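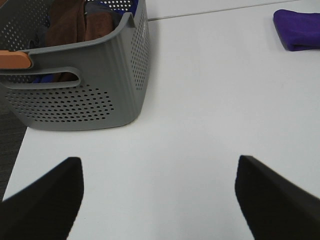

Gray basket, white tabletop.

The Prekum Hearing Notebook

Last updated: February

I spent a good part of my working life sitting at the back of hearing rooms waiting for my case to be called, and I did what everybody does, I watched the other people. The ones who did well usually had their papers in some kind of order. The ones who struggled were flipping through a stack of printed emails while the judge waited (and judges will wait, but you can feel the air change). I was one of the flippers for my first few years, so I'm not throwing stones!

Prekum started as my own note sheet. I drew it on the back of an old motion, photocopied it until the lines went fuzzy, and carried it to every hearing after that. Other people asked for copies. Then people who weren't lawyers at all began asking, folks handling their own small claims case or going to a landlord-tenant hearing alone, and I decided it was time to do it properly as a bound notebook.

What you get

Each notebook has 60 hearing sheets, printed on both sides. The front of the sheet is for before you walk in. The back is for while you're in there. It has a stiff cover, a wire binding that folds all the way around so it sits flat on a narrow table, and a pocket inside the back cover that takes letter-size paper folded once. It weighs 19 ounces. I know that sounds fussy, but I've carried heavier things up a lot of courthouse stairs and I care about it.

The front side

At the top there's space for the case number, the courtroom, the time and the judge's name. Write the judge's name down even if you're sure you'll remember it. You'll be nervous and it will leave your head.

Under that is the box I use the most, which just says "What I am asking for." It's small on purpose. If your request doesn't fit in two lines, you probably need to think about it some more before you say it out loud. I can't tell you how many times I've heard a judge say "And what would you like me to do today?" and get a five-minute story in return.

Then come five lines for facts, with a narrow column beside them for the exhibit that backs each one up. If a fact has nothing in that column, fine, but at least you know it before the other side points it out.

The back side

The back is split down the middle. Left half is for what they're saying, right half is for what you want to say about it. This is the whole reason the notebook exists, if I'm being frank. When the other side says something you know is wrong, every muscle in your body wants to jump in. Write it down on the left, put your answer across from it on the right, and keep your seat until you're asked. You'll get a turn, and when it comes you'll have a list.

Along the bottom is a strip marked "Ordered." Whatever the judge decides goes there, in the judge's words as near as you can get them, along with any deadline. Do that before you pack up. I've seen two people leave the same room with two different ideas of when something was due, and one of them had to be me at least once.

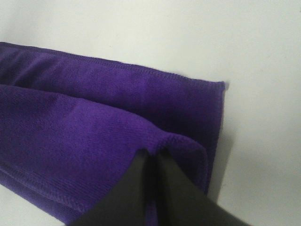

Practice with it the night before, too. Fill in a sheet, stand up in your kitchen, and read the request box out loud as if somebody had just asked you for it. It feels silly for a minute or so. Then try it again without looking down. I still do this before I speak anywhere, and my family has learned to keep walking.

The paper

We went through three papers before settling on one from Flovine. The first was lovely and thick and made the notebook as heavy as a phone book. The second let marker through. The Flovine sheet is a soft off-white, takes ballpoint, gel and pencil well, and has a small perforation on the inside edge so you can pull a page for your file without leaving ragged bits. Fountain pens are okay with a fine nib. A wet, broad one will feather a little, and I'd sooner tell you now than get the email.

The binding is done by Ljungberg, a small shop that mostly does music books. That's why it lies so flat. Musicians are even less patient than lawyers about pages that flip back by themselves.

Rules about bringing it in

Most places I've been let you bring in a plain paper notebook, but courts have their own rules and a few of them are picky about what comes through security. Check with the clerk's office or the court's website. Some hearing rooms don't like metal of any kind, so there's a glued version without the wire. It won't fold all the way around, but it does open reasonably flat once it's been used a bit.

And please don't take the notebook for legal advice! It's paper with lines on it. It can't tell you whether you have a good case, how long you have to file, or what to do if you've missed a date. If there's real money or your home or your kids involved, talk to a lawyer in your area or call a legal aid office. Lots of people qualify for help and never ask.

Price and ordering

The wire-bound notebook is $29. The glued version is the same price. Both are sold through Rendton, who handle the stock and the mailing for me, and the item number to quote is 823 (add a G on the end for glued). If you want a box of them for a clinic or a law school class, write to me through the Rendton order form and say how many. I'll work out a better price, and I'll usually tuck in a couple of spare sheets for the copier.

Returns are simple. If you haven't written in it, send it back and you'll get your money back. If you have written in it and something's wrong with it, a page stuck or a wire bent, tell me what happened and I'll send another. Keep the old one, it has your notes in it.

A few things people ask

Can I use it for a phone or video hearing? Yes, and I think it's even better there, with nobody looking at your table. Put the sheet right under the camera so your eyes don't wander too far.

Is there a left-handed one? Sort of. The binding is at the top, like a legal pad, so your hand doesn't bump the wire whichever one you write with. The two halves on the back are still in the same order.

Will there be a smaller size? I've tried a sample. The fact lines came out too short for my handwriting, so I'm still playing with the layout. If you have strong feelings about it, put them in the comment box when you order. I read all of those.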